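Ferkex Soft-Pad Hand-Held Gripper (pair)
Item 922 — in stock

I sell three hand-held grippers in this shop and the Ferkex pair is the one I keep picking up myself. The fingers are black plastic with a big open cutout, and each one ends in a blue rubber pad. I've had a pair going since June and folded a silly number of towels with them, so these are my own notes and not the maker's!

The pads are the main thing. The Solero pads are harder and kept sliding off anything fluffy (fine on boxes and cups, though). With the Ferkex I can push into the edge of a thick fold and get just the top layer, most of the time. 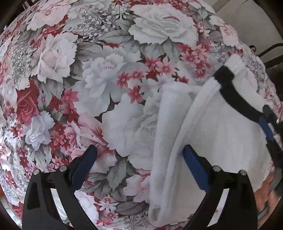 Thin cotton is harder work. A pillowcase bunches up between the tips unless you come in nearly flat, and I still miss it now and then. Ferenc Kocsis, who borrowed mine before ordering his own, likes the Marty fingers better for sheets — they're narrower — but he went back to these for towels and bathrobes.

Weight is 409 grams each on my kitchen scale, camera included. My wrist notices after an hour or so.

The mount takes the Oveo wide camera with no adapter. Spare pads are item 371, sold in packs of 2. Check the finger screws when yours arrive, one of mine needed a quarter turn.

Page updated 12/10/2018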